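4.2 Table coverings and the placement of small packaged food

The second group of observations concerns tables that stay covered between meals. In the household interviews, respondents separated two kinds of covering without being asked to do so. The first is the washable sheet that is put down for a meal and removed afterward. The second is the decorative cloth that remains in place for weeks and is changed with the season or when it is stained. The rest of this section deals with the second kind, which we call the standing cloth.

A standing cloth changes how a table is used in the hours when no meal is served. On bare tables, small items tended to be moved to a shelf or counter before the next meal. On tables with a standing cloth, the same items were more often left where they had been put down, and the person setting the table worked around them. Packaged snacks were the most common case. They are light, they do not mark the fabric as long as they are sealed, and they have no fixed storage place in many kitchens. Participants at the Kauppinen site described them as "not really on the table," meaning that they were not counted when the table was judged clear or cluttered.

Pattern also matters. Plain cloths show crumbs and creases, and their owners reported smoothing them by hand when passing. Patterned cloths were smoothed less often. A large repeating motif gives the eye many edges at once, and a fold that crosses it is harder to pick out than the same fold on a plain ground. Respondents with patterned cloths tended to name the motif when asked what the cloth looked like, and to leave out its condition. We treat this as a difference in attention and make no claim about tidiness.

Shape has a further effect. A round table has no corners, so the fabric has no natural line along which to fall, and the drape must gather somewhere along the rim. The printed motif then turns over the edge, and part of it is seen from the side. With a directional motif such as an animal, some of the figures are upside down for any seated person. Figure 3 shows a round table with a standing cloth of this type, with deer and large white dots on dusty pink, and two yellow snack packets left on it.
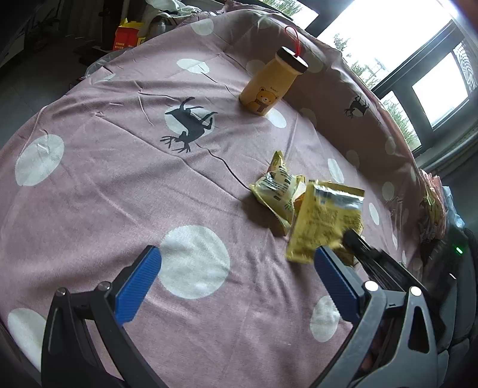 Figure 3. Round table with patterned standing cloth and snack packets. The rear packet is crumpled; a thin crease runs across the cloth from the deer toward the packets.

Ritva Ruotsalainen, commenting on a draft of this section, objected that the term "standing cloth" joins two habits that should be kept apart. In her view a cloth left on because it is liked and a cloth left on because the tabletop under it is damaged are handled differently, and the second kind is hardly ever lifted, even for cleaning. She added that packets on such a cloth may stay put simply because the whole table is treated as a shelf.

We accept the distinction, but our interview guide did not ask about the condition of the tabletop, and the two cases cannot be separated after the fact. The guide used at the Hadico site has been revised and now includes the question. Results from that site are not reported in this paper.

One practical point follows for the coding scheme. In the first version, an item was coded as "in use" if it lay within reach of a seat and as "stored" if it did not. On a round table of ordinary size nearly everything is within reach of some seat, and the rule produced almost no stored items. The revised scheme drops reach and codes the state of the item itself – upright or flat, crumpled or smooth – along with its position relative to the rim. Two coders applied the revised scheme independently to 50 table records and disagreed on 8 of them. Most of the disagreements concerned flexible packaging, where a bag that leans or stands partly upright fits neither of the original posture codes. A third posture code, "tilted," was added for these items.

The tilted code was then applied to the full set. It is used in the comparison of round and rectangular tables in Section 4.3.

2 comments · 15 shares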